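Shape boards back on the tables at Daststead

2020-10-09
By Erdem, Daststead desk

Peg and shape boards are back out at the Trasusholm hall in Daststead after a gap since September - and the first session was full. Blue parts, white board, match each piece to its printed outline. Simple enough. Harder than it looks, say those who had a go. 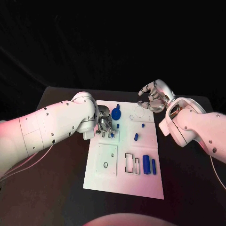
Sessions run 90 minutes and cost 3 pounds, tea included. Boards come from Nolard, the puzzle library, which now has 106 sets on its shelves and lends them out for a fortnight at a time. Small pegs go missing most, so please check teh box before handing it back.

More dates to follow - bookings at the front desk only, no phone calls untill the new line is in.

211 shares | 3 comments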